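Chapter 6
Where Things Land

I used to think a messy bedroom was a storage problem. I bought bins, I bought hooks, I bought one of those Drolteo shelf units that took me most of a Thursday to put together, and my room looked the same as ever by the weekend. So before we get to closets and drawers in this chapter, I want to talk about the biggest flat surface most of us own, the bed!

In Chapter 5 we looked at kitchen counters and I introduced the term "landing spot," meaning any place where an object gets put down before somebody decides where it belongs. A counter is a landing spot by design. A bed becomes one by accident - it's wide, it's soft, it's at a handy height, and when you walk in with your hands full it's usually the closest thing to you. Mail goes there. So do sweaters, chargers, library books and (in my house, constantly) snacks.
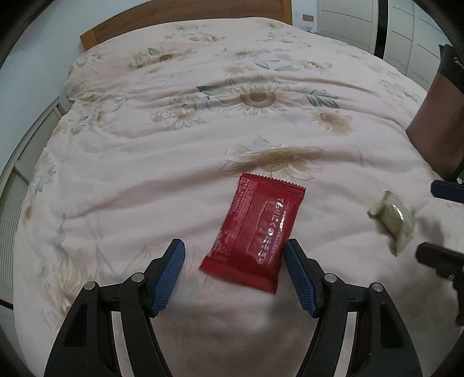

A red snack packet on a pink sunflower duvet is a pretty small thing, I know. You could pick it up in 2 seconds. But small things are what I'd like you to start with, and my old teaching partner Ramiro Nieto is the one who talked me into it. He had our evening class at Jallico keep a list of everything they lifted off their beds at night, and over one November the class wrote down some 200 items. Hardly any of them were big. Most had a perfectly good home down the hall, and people told us they'd simply moved them over to the nightstand and gone to sleep.

Moving a thing from one landing spot to another is what I'll call a "sideways move," and you'll see the term a lot from now on. Food is especially prone to it, I think, and the kitchen feels awfully far away at ten at night.

Before you read on, try this at home. Tonight, before you pull back the covers, write down what's on the bed and where each thing ends up. Do it for three nights and don't tidy any more than you normally would. Keep the list handy, and we'll use it in Section 6.2 when we sort your items by room.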